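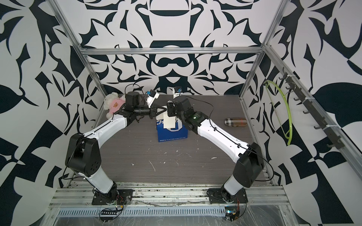
Will a pair of robot arms at the packing bench mean fewer hours for the people who pack now?

Last updated: September

I work at a small mail-order warehouse in Dunmore. We send out 1000 parcels on a normal day and up to 3000 before the holidays. Management says two arms from Toltov are coming to take over part of the boxing. There are 15 of us on the benches. They told us no jobs are going, but they said nothing on hours. Has anyone been through this?

packer_dunmore

The regular hours mostly stay and the overtime goes. We got a similar setup at our Sturbridge site two years ago. Base shifts were left alone. What dried up was the extra evening work before the holidays, and for some people that was a good part of their pay. If you count on overtime, ask now, and ask for the answer in writing.

The work itself changed too. One person per shift minds the arms, clears jams and restocks cartons. The rest of us got the orders the arms can't do, so odd shapes, soft items and anything fragile. That is slower work, and our old hourly target didn't fit it. It took four months to get the target lowered. I would bring that up before the start date.

benchside

depends on the company. ours bought one and it sat under a tarp all summer

rick_o

I mind the cell at Skonska on the early shift. Some things to ask your manager:

Who gets trained, and is it paid time? We had 50 hours, all paid, but only people on days were offered it.

Is there a higher rate for minding the arms? Ours was the same rate for the first year.

Who gets called when it stops at 5 a.m.? At first that was me, on my day off.

Nobody on my shift lost hours. Two people who left weren't replaced, so the crew is smaller than it was. My back is better since I stopped lifting all day, but I stand in one spot a lot more and it gets dull. Ask for a stool and a floor mat.

earlyshift_sk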